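Stemelitz Bench Cell Forum > Upkeep

hornach_fan, 12/08/2020
Hi all! Our two-arm cell is at 400 hours now, and I've been redoing the finger setup (again, I know). With thin, crinkly stuff I like the fingers pointing well down before they close, and I've dropped the grip force to 50. 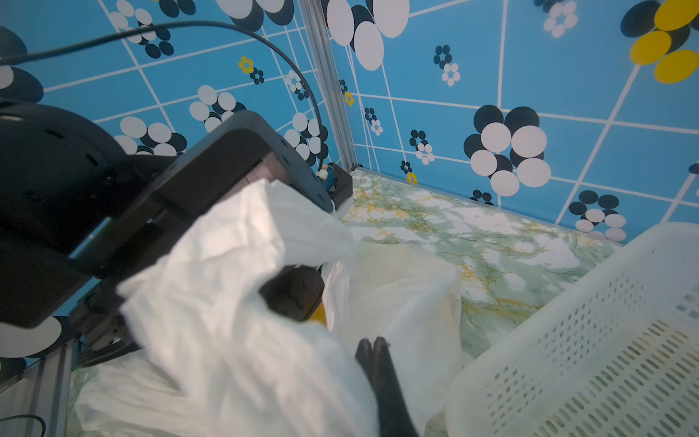 Pelupessy: Lovely work, but I'd leave the force alone and check the wrist cable first, friend. Mine tugged on every reach until I gave it more slack.

hornach_fan
Fair point, though my cable got redone in February and I still had slips! Both arms are on the same rail, so I re-zero them together.

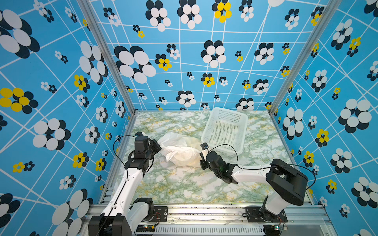
Both arms in the cell, basket at back right

niltivau6
I'm with Pelupessy, sorry! Re-zero after the cable, then try 3 slow closes.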